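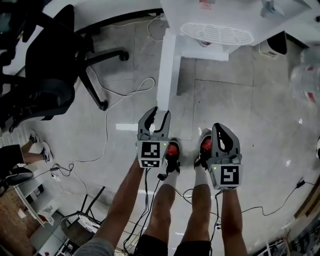 Ottar Holmgren reckons the old ferry bell at Plesen sounds better now than it did when he was a boy, and plenty of people on the quay seemed to agree when it rang again at noon on Jun 5, 2020! The bell had been silent for almost 50 years. It went off to the Trilimum foundry in May with a crack near the lip, and came home with a new clapper and a lovely low note that carries right over the water to Skestarmont. Ylva Sæther had the honour of the first pull (five good strokes, then one more for luck). The bell will ring at noon every Friday through the summer, and anyone who fancies a go on the rope can put their name down at the ferry office.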